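Costello Tapes: README

Costello Tapes is a catalogue of live recordings made at the Costello, a small music room in Lillorthorpe, and we're so pleased it's finally out in one piece! It covers 156 sets, from solo fiddle to very loud garage bands, with track lists, line-ups and notes on sound quality.

What's in the folder

sets.csv has one row per set, with the act, month, running time and tape number
songs.csv has one row per song, linked to sets.csv by set_id
people.csv lists players and what they played
notes/ holds Burgi Ortner's listening notes, which are a joy to read even if you never open the tables

The audio isn't included. Short clips can be heard at the Vuvico listening desk in Titton, up to 200 seconds per song.

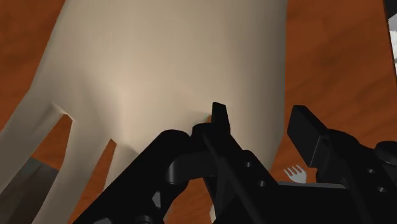

Fig. 1. Simulated hand and black two-fingered gripper over a wooden tabletop.

How the songs were named

Muthu Varghese and Verena Camenzind listened to every tape twice and wrote down titles by ear, then checked them against set lists where those survived (often on the back of a beer mat). If a title is still a guess, the title_sure column says "no". Please send corrections, we love getting them, and a half-remembered chorus is plenty to go on.

Cover versions carry the name of the original writer where we could find it. Medleys are split into separate rows, apart from tape 100, where the band swaps tunes so quickly that we gave up and kept it whole. 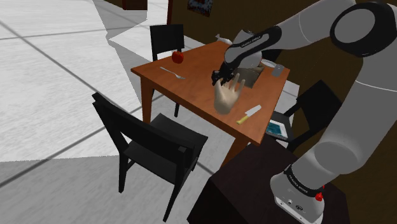 Fig. 2. Robot arm reaching over a dining table, rendered view.

Known gaps

Running times are missing for tapes that start in the middle of a song
Drummers are badly under-listed, sorry drummers
Two acts used the same name in the same April and may be mixed up

Using it

The tables and notes are free to use for any purpose if you credit Costello Tapes. Rights in the songs stay with their writers. Octavio Urrutia looks after corrections and Ilir Golob the file layout. Put the set_id in your message so we can find the right night.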